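Pourquoi protège-t-on les vieux bâtiments ?

Publié le 24 juin 2018

Dans presque toutes les villes, il y a des bâtiments très anciens : un château, un moulin, une halle, parfois une simple maison. Certains sont bien entretenus et on peut les visiter. D'autres ont des fenêtres cassées et des arbres qui poussent sur le toit. Qui décide de les garder ? Et qui doit payer les réparations ?

Qu'est-ce que le patrimoine ?

Au départ, le mot patrimoine désigne ce que l'on reçoit de ses parents : une maison, des meubles, des bijoux. On l'utilise aussi pour tout ce qu'un pays ou une ville a reçu des gens qui y vivaient avant. Les bâtiments en font partie, mais aussi les tableaux, les livres, les chansons et les recettes de cuisine. Dans cet article, on parle seulement des bâtiments.

Un bâtiment n'a pas besoin d'être beau pour être protégé. Une usine ou un lavoir peuvent l'être aussi. On regarde son âge, la façon dont il a été construit, ce qui s'y est passé et s'il en reste d'autres du même genre.

L'exemple de la halle de Polta

À Polta, sur la place du marché, se trouve une halle construite en 1551. Les marchands y vendaient du grain et du drap. Son toit est porté par 42 poteaux en chêne. Plus tard, on y a rangé des charrettes, puis du charbon. Ensuite, elle n'a plus servi à rien et la pluie est entrée par le toit.

Quand l'eau entre dans un bâtiment en bois, les dégâts vont vite. Le bois mouillé pourrit, des champignons s'y installent et des insectes viennent le manger. Un poteau qui a tenu pendant des siècles peut devenir mou en quelques années.

En 2000, la halle a été inscrite sur la liste des bâtiments protégés. Depuis, personne n'a le droit de la démolir ni de la transformer sans autorisation. Les travaux, eux, ont attendu longtemps. Être sur la liste ne répare pas un toit. 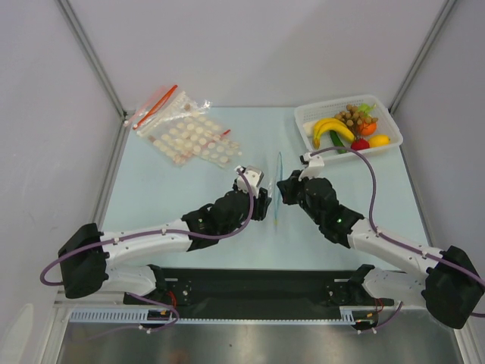 Qui décide ?

Cela dépend des pays. Le plus souvent, une personne ou une association envoie une demande. Des spécialistes viennent voir le bâtiment, prennent des mesures et cherchent de vieux papiers dans les archives. Ils écrivent un rapport. Ensuite, l'État ou la région dit oui ou non.

Si la réponse est oui, le propriétaire reste propriétaire. Il peut habiter sa maison ou la vendre. En revanche, il doit demander la permission avant de changer les fenêtres, de percer un mur ou de repeindre la façade.

Qui paie ?

Réparer un bâtiment ancien coûte cher. Il faut des artisans qui connaissent les techniques d'autrefois : des tailleurs de pierre, des charpentiers, des couvreurs. Les matériaux sont parfois difficiles à trouver.

En général, le propriétaire paie une partie. L'État, la région ou la commune peuvent donner une aide. Des habitants et des entreprises font aussi des dons. Pour la halle de Polta, les travaux ont duré 4 ans et ont commencé un mois d'octobre, juste après la dernière foire de l'année.

Et quand on n'est pas d'accord ?

Les disputes sont fréquentes. Au moulin de Mullotwood, la commune voulait construire un parking. Les voisins voulaient garder le moulin. Finalement, le parking a été fait un peu plus loin et le moulin est devenu une bibliothèque.

À l'inverse, la maison Sönmez, une ancienne teinturerie, a été démolie. Ses murs penchaient trop sur la rue. Avant les travaux, on l'a dessinée et photographiée pièce par pièce, et ses grandes cuves ont été déposées au musée. C'est une autre manière de garder une trace.

Est-ce qu'on peut utiliser un bâtiment protégé ?

Oui, et c'est même conseillé. Un bâtiment occupé est chauffé, aéré et surveillé. Si une tuile tombe, quelqu'un s'en aperçoit. On trouve des écoles, des mairies et des logements dans des bâtiments protégés.

Les mots à connaître

Archives : lieu où l'on conserve les documents anciens.

Charpente : ensemble des pièces de bois ou de métal qui portent le toit.

Façade : côté d'un bâtiment, souvent celui qui donne sur la rue.

Restaurer : réparer un bâtiment en respectant la façon dont il a été fait.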